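Bruvcombe Household Notes
Home | Kitchen | Workshop | Laundry | Contact

Looking after a white worktop or table
Posted by Trudy Trevaskis, 20 Apr 2019
Filed under: Workshop

A white surface shows everything, so clean it little and often. Wipe with a well-wrung cloth and a drop of washing-up liquid, then again with plain water. Dry it with an old tea towel or you will get smears.

For pencil marks use a soft white rubber. Coloured rubbers leave a streak of their own.

Felt pen usually lifts with a little surgical spirit on cotton wool. Try it first somewhere out of sight and open a window.

Scuffs can be rubbed with bicarbonate of soda mixed to a paste, 50 g to a splash of water. Don't use scouring powder. It takes the finish off and the patch will hold dirt from then on. 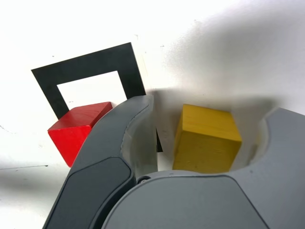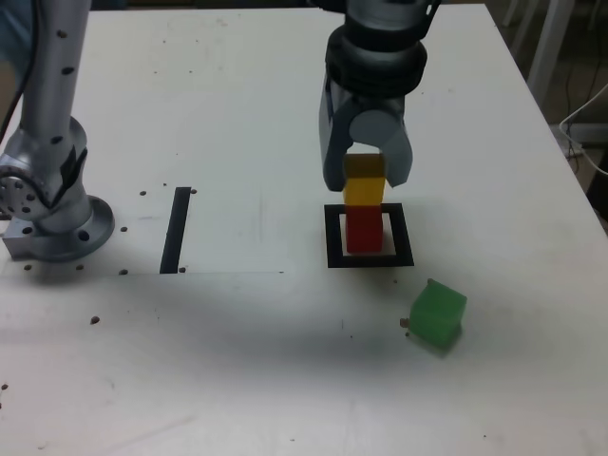

Small holes fill with crumbs and dust. Brush them out with a dry toothbrush before you bring any water near, then run the vacuum nozzle over.

If you want to fill a hole for good, use white two-part filler and a plastic scraper. Leave it overnight. Rub down with 200 grit wrapped round a cork block, then 400, and stop as soon as it feels level.

Glue drips are best left until hard. Warm them with a hairdryer on low and push them off with an old bank card.

Comments (1)

Marlina Ong: Does the bicarb paste work on gloss paint? Mine has gone yellow near the window.

Trudy: It won't shift yellowing, I'm afraid. You would need to repaint.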